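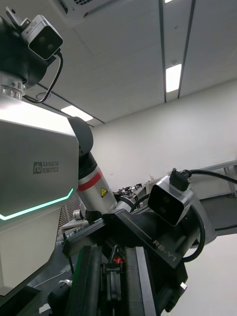 Legislative Researcher, Public Spending and Members' Interests

Utley Parliamentary Monitor
Location: Skukthorpe, with some remote work
Contract: fixed term, with the possibility of extension
Reference: 367

About us

Utley reads what elected members are required to publish and puts it in a form that voters can search. We cover expense claims, registers of outside interests, gifts and travel, and staff payments. Our records are used by local newspapers, constituency groups and members' own offices. We do not endorse candidates or take money from parties.

The job

You will join a team of 10 and take over our file on office costs. At present it covers 71 members. Each member's claims are checked against the published rules and entered in our database, with a link to the original paper. Where a claim is unclear, we write to the member's office and ask before anything goes online.

Your main tasks will be:

Reading claim forms, receipts and letters as they are released, including scanned and redacted pages
Entering claims in the database and coding them by type
Writing to members' offices with questions and logging the replies
Drafting short summaries for the website, usually one page each
Answering questions from reporters about how a figure was reached
Helping with the yearly review of the coding guide, which starts in September

You will report to the research editor. There is no line management in this post.

What we are looking for

You must have:

At least two years of work in research, auditing, court or council reporting, or a similar field
Good working knowledge of spreadsheets
Clear written English
A record of getting details right under a deadline

It would help to have:

Experience with public records requests
Some knowledge of how members' offices are staffed and funded
Basic SQL

A degree is not required. Tell us what you have done and we will judge it on that.

Political activity

Staff may vote and belong to a party like anyone else. They may not hold party office, stand for election or canvass while employed here. If you have done any of these in the past 4 years, please say so in your letter. It will not rule you out, but it may affect which members' files you work on.

Hours and pay

Full time, five days a week. Evening work is needed when a large release comes out, and the time is given back later. The pay band and leave terms are in the job pack.

How to apply

Send a resume and a letter of no more than two pages to the Utley office in the Nanayakkara Building, Skukthorpe, or use the form on our jobs page, which is run for us by Vikance. Quote the reference number. Please include one sample of your writing, published or not.

Applicants who are shortlisted will be given a short coding exercise using old claim forms, followed by an interview with two members of the team.

Closing date: 2020-03-15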